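Home Stories How Things Work Ask Us Grown-ups

How Does a Mystery Story Work?

Reading time: 3 minutes

A mystery is a story with a question in it. Who took the necklace? Where did the dog go? The writer knows the answer from the start, and you have to read to the end to find out.

Most mysteries have the same parts. There is a puzzle, such as a theft. There is a detective, who tries to solve it. A detective can be a police officer, a nosy neighbor or a girl of ten. Then there are the suspects, the people who might have done it.

The detective looks for clues. A clue is a small piece of information that helps solve the puzzle. It can be a thing, like a muddy boot, or something a person says. Good writers put clues where you will read right past them. A clue might be hidden in a long list, or in the middle of a joke.

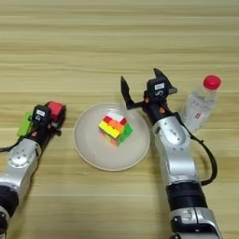

There are false clues too. These are called red herrings. They make you suspect the wrong person. Suppose the baker has flour on his sleeve and flour is found beside the broken window. You might blame the baker. But the cook next door uses flour every day as well.

Mariann Vörös writes mysteries for children. Her book The Tarkanham Bell is about a church bell made in 1457 that disappears one night in February. She wrote the last chapter first. "I had to know who took it before I could hide it from anyone else," she says. After that she made a list of 20 clues and spread them through the book. Her editor, Bianka Illés, read it with a pencil and marked the page where she guessed the answer. She guessed too early, so two of the clues were moved closer to the end.

A mystery should be fair. That means the reader gets the same clues as the detective. If the thief is a person who first shows up on the last page, you had no chance to work it out, and most readers feel cheated.

You can write a short one yourself. Try to keep it under 100 words. Decide what is missing and who took it. Pick three suspects and give each one a reason to want the thing – the guilty one too. Put in one real clue and one red herring. Then read it to a friend, stop before the ending and ask who did it.

Words to know
Suspect: a person who may have done it.
Alibi: proof that a person was somewhere else at the time.
Motive: the reason a person had for doing it.

Get a new explainer by email each month. Ask a grown-up to sign up.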